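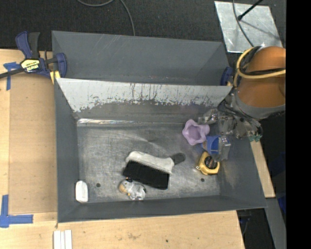 Refinishing a metal parts bin, is it worth it?
Posted by clundatska in Workshop and Storage

I picked up a big grey sheet-metal bin at the Nodgate clearance in September 2026 and I'm trying to decide how much work to put into it. It has two sections, a narrow one at the back and a wider one at the front, with a sloping divider between them. The bin itself is solid. The lower part of the divider is the worst of it, chipped and flaking with ragged edges and a lot of thin scratches running up and down, while the upper part still has its pale finish. The floor of the front section is scratched and dull and has two small round holes in it. It lives on the table in the spare room and has already become the place where the hand brush, the tape measure and the kids' odds and ends go. I paid 50 dollars for it. Would you strip it and repaint, line it, or leave it alone?

Orlando Huaranga
Leave it. It's a bin. Whatever you put on that divider is going to get scraped by the next thing dropped in. The only thing I'd do is knock the flakes off so they don't end up mixed in with your screws.

pramfixer
Disagree with Orlando. Flaking finish on bare steel is how you get rust creeping underneath. Scrape it back to where it's sound, feather the edge with sandpaper, wipe down with metho, then metal primer and two coats of enamel. It's a weekend job if you don't rush the drying.

Do you know how old the paint is? If it's old enough to have lead in it, don't dry sand it. Get a test kit from the hardware shop first, especially if kids use it.

clundatska
No idea on the age. There's no maker's plate that I can find. The bloke at the clearance thought it came out of a bakery supply place but he was guessing. I'll get a test kit.

Nesma Erraji
I did one very like this three years ago. Mine was a single compartment but the same sort of wear. I primed and painted the outside and the divider and left the floor bare, and I'd do the same again. Paint on the floor looked good for a month and then it had tracks through it from sliding tins around. I ended up taking it back off.

For the floor I cut a piece of rubber matting to size. Kristiansen sells it off the roll in the 3 mm, and it cuts with a Stanley knife and a steel ruler. Measure the floor in a few spots before you cut, mine was out of square by 6 mm from one end to the other.

Orlando Huaranga
Matting is fine until you need to clean it. All the grit goes underneath. With bare metal you tip the bin up over a rubbish bag and it's done.

Nesma Erraji
You lift the mat out. It takes ten seconds.

Orlando Huaranga
If you're the sort of person who lifts the mat out, sure.

rosella_shed
What are the holes for, drainage? If you do put a mat in I'd leave them open underneath so it doesn't hold moisture. If you're not matting it, small stuff will go straight through onto the table. Rubber grommets will plug them, the Rikik packs have a good range of sizes. Measure the hole first, and don't trust the size on the front of the packet because it's sometimes the outside of the grommet and not the hole it fits.

clundatska
Could be drainage, or could be where it was bolted down. They're plain round holes. Grommets sound easy enough.

Other question while everyone is here. What would you keep in the narrow back section? I've got nothing in it at the moment. I was thinking long thin things like rulers and dowel.

pramfixer
Sandpaper sheets standing up in a folder. Mine always curl when they're stored flat.

Nesma Erraji
Rulers and dowel would be good. I'd keep the brush there too if it fits, otherwise you're always lifting it out of the way to get at everything else.

rosella_shed
Put some felt pads under the corners if it's staying on a timber table. Sheet-metal edges will mark the top.

clundatska
Good point, hadn't thought of the table. I'll pick up the pads with the grommets.

Update. Lead test came back negative on two spots on the divider. I'm going with scraping and priming the divider, bare floor for now, and I'll look at the matting again in October if the noise gets to me. Everything dropped in there rings like a bell.

Orlando Huaranga
Told you, bare floor.

pramfixer
Wear a mask for the scraping anyway. And let the primer go off overnight, whatever the tin says about two hours.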